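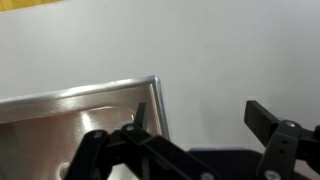
Brurville Tap Water Hardness Readings: read me first

What this is

A table of hardness readings taken from kitchen taps in Brurville and two neighbouring places, Ploleck and Hindamport. There are 400 rows, one per reading. It was put together because the supplier's postcode checker gives one figure for the whole of Brurville, and I didn't believe it. I still don't, but this table doesn't prove it wrong either, so please don't quote it as if it did.

Files

readings.csv is the main table
places.csv has the area codes used in the main table
changes.txt lists corrections, most recent first

Columns

area: a short code, see places.csv
month: month of the reading, no day given
hardness: milligrams per litre as calcium carbonate
method: strip or drops
softener: yes, no or unknown
note: free text, mostly blank

How the readings were taken

Cold kitchen tap, run for a bit first. How long "a bit" was depended on who was doing it. Most people used dip strips, which have 6 colour bands and have to be matched by eye against the packet. If you have ever tried this under a yellow kitchen bulb you will know what the result is worth. The rest used a Hwang drop kit, which gives finer steps, though finer steps are not the same thing as a better answer. I had no lab check to hold either of them against.

Where a strip fell between two bands, people were asked to write down the lower one. Some plainly wrote the middle. I have left those as they came.

Known problems

Hindamport has only 35 readings, nearly all from the same few streets. Don't work out an average for it and call it the Hindamport figure.

"Unknown" in the softener column is common. A softened tap will read very low, and a low reading marked unknown could be that or could be a bad strip. I can't tell them apart and neither can you.

The July readings look harder than the rest. Before anyone writes to the paper, a new batch of strips came into use the same month.

There were 4 duplicate rows in the first version. They have gone. There may be others I missed.

What it might be good for

Practising with a messy table. Getting a loose idea of whether your kettle is going to fur up. Arguing for a proper survey.

Please don't use it to choose a water softener, and be wary of anyone selling one who does. It says nothing at all about whether the water is safe to drink.

Reuse

Copy it, change it, pass it on. Keep this file with it.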